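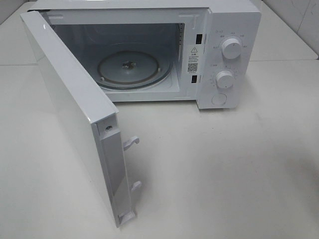
The Bollport open day starts at the side entrance, where Seul-gi Han hands out badges and sends people upstairs in small groups. I was put with Jong-dae Bang, who has run the kitchen appliance section for 3 years. Our group met in March at 2 in the afternoon and was done well before the cafe closed.

The first stop was a corridor of shelves with returned kettles and toasters, each tagged with a number. Mine to look at was 123, a kettle with a split lid. Jong-dae explained how returns are logged, and then took us to the microwave room, where most of us had wanted to go from the start. 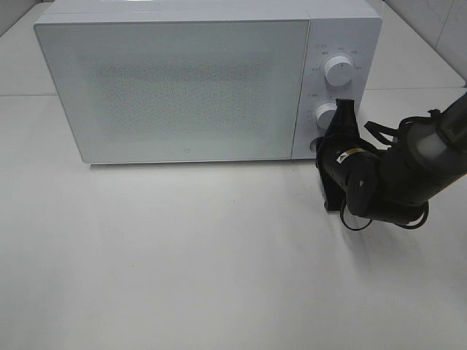 Praltby Visits, Issue 123, page 3

The microwaves at Bollport are plain countertop models, white, with two round knobs instead of a keypad. Jong-dae prefers knobs for a shared kitchen. You turn one for power and one for time, and people of any age manage without reading a manual. A woman in our group asked about cleaning around them. He said a damp cloth is fine, with the power cord unplugged.

He spent a good while on turntables. The plate lifts out, and the roller ring under it should come out too, because crumbs collect in the track and make the plate bump as it goes around. 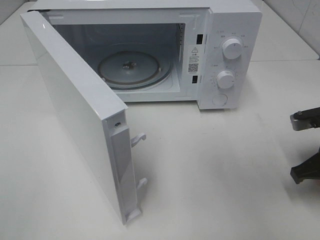
The center hub matters as well. If the plate is not seated on it, the food stays in one spot and heats unevenly. Manolis Pappas, who was visiting from Prora, had this problem at home for months and blamed the oven.

After that we talked about doors. The hooks and slots have to be kept free of grease, and Jong-dae was firm that a door that does not shut properly should go to a repair shop. 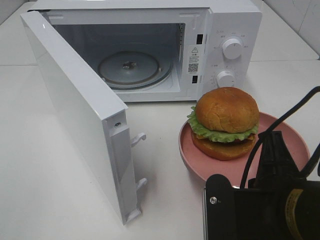 Portion size was the part I had come for, as I help with lunches at a day center. A-yeong Maeng took over for it. She likes to work with play food and a real plate, and the burger on the pink plate, with its lettuce sticking out past the bun, did the job well enough. Her advice was to heat the bun and the filling separately and add lettuce at the end. She also told us to measure the plate before buying an oven.

The tour finished in the parts store, which holds 1269 items according to the sheet on the door. Visitors can order spare plates and rings at the desk. Parking is behind the building, and the elevator is to the left of the stairs.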